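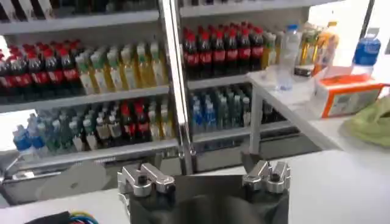 Clothing Table and Drinks Store: Arrangements for the Autumn

Kascombe Community Rooms is pleased to report that the clothing table and the drinks store are now both in the ground-floor room, and that the two services will continue to share it until the end of March. The combined arrangement was first tried in September. Members who have been used to going upstairs for clothing should now use the door beside the main office.

During the first month the clothing table received 474 garments, most of them shirts and tops. A total of 22 households made use of the service, several of them more than once. The quantity received was larger than had been planned for, and a number of bags had to be kept in the corridor for longer than the Rooms would wish. We thank those members who delayed their donations when asked.

The drinks store supplies the afternoon club, the Jakow Street lunches and any group that has booked the hall. Stock is kept on metal shelving behind the table. Bottles of the same kind should be kept together wherever space allows, with the labels facing forward. Where a shelf holds several kinds, as the lower ones often do, groups are asked to take from the front and to leave the remaining rows in place. Water may be taken for any meeting held in the building. Cola, tea and the other drinks are to be entered in the book at the office, under the name of the group.

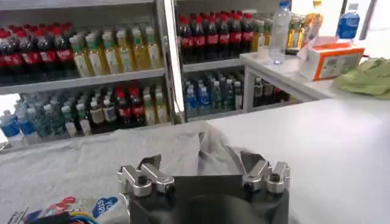 Grey cloth on the clothing table, with cola, tea and water on the shelves behind.

A request was received from the Lisine residents' group to move the shelving to the opposite wall. After consideration it was decided that the units should remain where they are. The table can be approached from the front and there is sufficient space behind it for restocking – the opposite wall has the radiator and the fire door, and neither may be obstructed.

Folding and sorting

Genalyn Navarro, who has charge of the clothing table, has drawn up a short guide to folding, and a copy may be had from the office. Garments are to be laid flat on the table and smoothed before folding. Sleeves are turned in first. The finished shirt should be near enough square to sit in a stack with the others, and each stack should contain no more than 15 shirts. Heavier items, such as jumpers, are to be kept in the crates beneath the window.

Garments should be clean and dry when they are brought in. Items with broken fastenings are still welcome if they are handed over separately; these are passed to the mending group, which meets in the small room at 2 p.m.
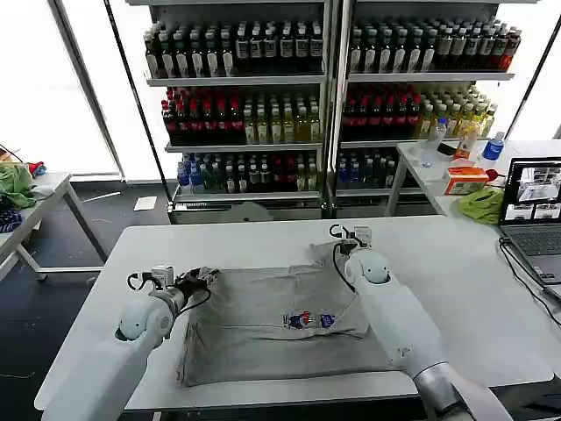 Printed T-shirts make up a good part of what is given, and they are the garments most often asked for by families with older children. It has been found that people will unfold an entire stack in order to look for a particular design. The guide therefore asks that any print be left uppermost. The grey T-shirt on the table, with its two small cartoon-like figures in red, white and blue, is of the kind that can be chosen at a glance when it is folded in this way. Plain T-shirts may be stacked either way up, but should be kept apart from the printed ones and arranged by size.

Polo shirts are to be treated a little differently. The collar should be straightened and left flat, with the front of the shirt showing, so that the buttons and any pattern may be seen. A light grey polo shirt with an orange stripe along the placket and a scattering of small motifs was among the shirts folded on the table. Shirts of this type are placed in the stacks by collar size where the label can be read, and otherwise by general size.
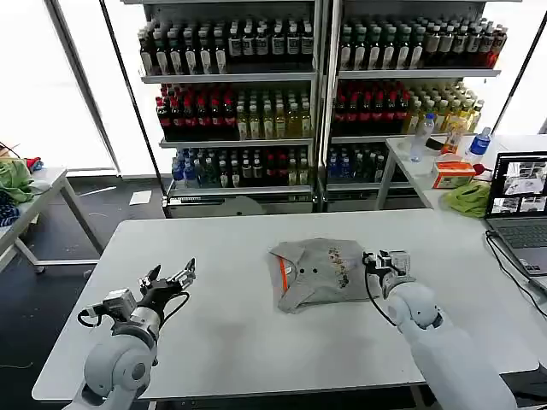
Opening hours and donations

The clothing table is open from 10 a.m. to noon and again from 3 p.m. to 5 p.m. on the days shown on the office door. Donations are accepted during the morning hours only. Each household may bring up to 3 bags at a time. Coats, shoes and bedding cannot be taken at present – these should be offered to the Kütt Hall store, which has the room to keep them.

Groups wishing to draw on the drinks store should give the office one working day's notice. Empty crates are to be returned to the side entrance.

Enquiries about clothing should be addressed to Genalyn Navarro, and those about drinks or hall bookings to Lovely Lumanlan, both at the Kascombe office.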